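Oiling a joined wooden board

Boards glued up from several planks take oil unevenly if the surface is not prepared first. The method below is the one used in the Trundum workshop in Estonport, and suits pale, close-grained woods.

Sand with the grain, starting at 120 grit and finishing at 240. Vacuum off the dust, then wipe with a damp cloth to raise the fibres. Leave to dry for two hours and sand again lightly.

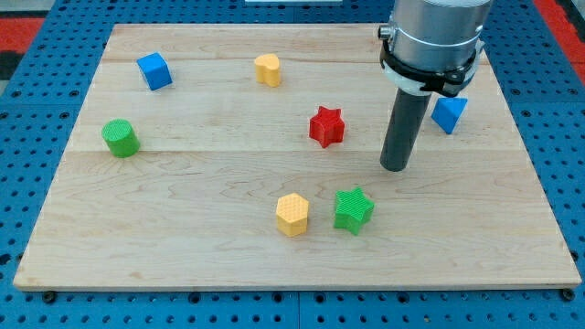 Apply the oil thinly with a lint-free cloth. A 700 ml tin covers several boards, so do not pour it straight on to the surface. Where the figure swirls, as on the pale board with the coloured plastic shapes on it, the grain changes direction and end fibres absorb more - go back over those areas after ten minutes. Work along the seams between planks, not across them.

Wipe off all surplus after 17 minutes. Any oil left standing will turn sticky.

Leave overnight with air on both faces. Apply a second coat the same way, edges included.

Oily cloths can catch fire by themselves. Lay them flat outdoors to dry, or soak them in water before disposal.

Inger Brøndum, updated August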